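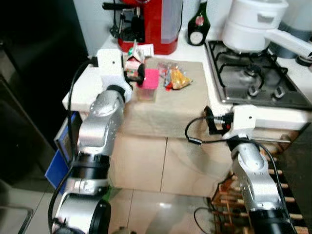
Lamont says we should stop asking for a third arm and buy spare grippers first, and after going back and forth on it all morning I have come round to that view (grudgingly!). The request came in the last round of notes and I'm answering it at length, as usual.

April, late morning. Kitchen bench, equipment list for next quarter.

Where the money stands: we have 836 dollars left on the small-parts line, and whatever we don't commit by the end of the month goes back to the Jevudside pot. Sarkora quoted 29 dollars per set of finger pads, which seems fair to me, and they'll hold that price if we order before they restock. I'd like two sets per gripper this time – we were too thrifty last year and I spent a whole afternoon sanding old pads.

Cables are my other worry. Both arms carry theirs on the outside, with a good big loop at the gripper, and on counter work that loop hangs right where we'd like to have nothing. I've been pricing clip-on guides and a soft sleeve. Lelano has a sleeve that opens along its length, so we wouldn't have to unplug anything to fit it. I'd put it down as a yes, but please measure the connector before anybody orders, I have been caught by that before.

Props and packaging come out of the same line, sadly. Snack bags, small tubs with lids, cartons: they get used up faster than I ever budget for, and a bag that has been squeezed too many times stops behaving like a bag from the store. 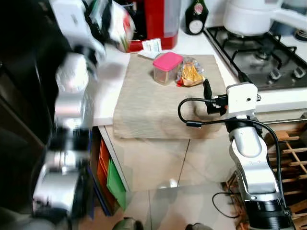 Fridge work

I'm keeping this apart from the counter list since it may need its own request. Reaching in past an open door asks for different things, mostly more room for the wrist and a stand we can shift a little without a fuss. The quote for a height-adjustable stand is good for 3 weeks. I'd love to have it, but I would put it behind the pads and the sleeves.
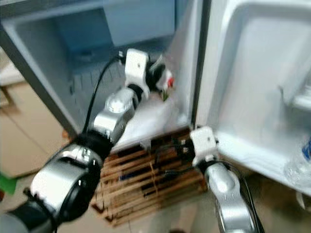
Fridge reach, left arm in, door open.

Still to do: ask Sarkora about shipping, and find last year's order form, which I think is in the blue binder.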